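Flirnar household chores project
Progress report for November

Hi all – a good month, with one sore spot I'll get to. You asked me last time whether a machine can put away the silverware yet. Short answer: some of it, slowly, if the drawer is kind.

What we worked on
Sorting utensils into baskets. We're still collecting hand-guided demonstrations, and the count now stands at 957, up from 600 at the last report. Forks and spoons are in good shape. Chopsticks are the sore spot!

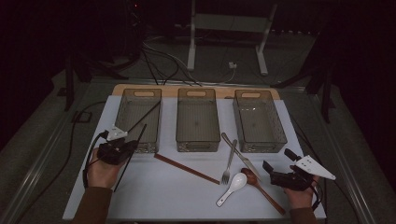

I had budgeted one week for the thin stuff and it ate most of the month. A spoon forgives a sloppy grab. A chopstick rolls, or swings around in the grip, and then it catches on the basket rim on the way in. We threw out 20 demonstrations for that and redid them more slowly (my wrists noticed).

The Drutex pads came in late but they're on, and I like them. I'd still like to try the softer ones from Cavalcanti before we commit, and Dridatik has offered us a loaner set. Holding a stick upright takes less squeeze than I expected – lining it up between the fingers is the fussy part. 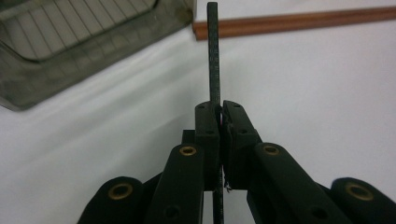 Money and what's next
We're on budget. I'd like to move 4 days of lab time from the towel folding task to chopsticks, if you're okay with that. Towels can wait until after the holidays. Nothing else needs a decision from you.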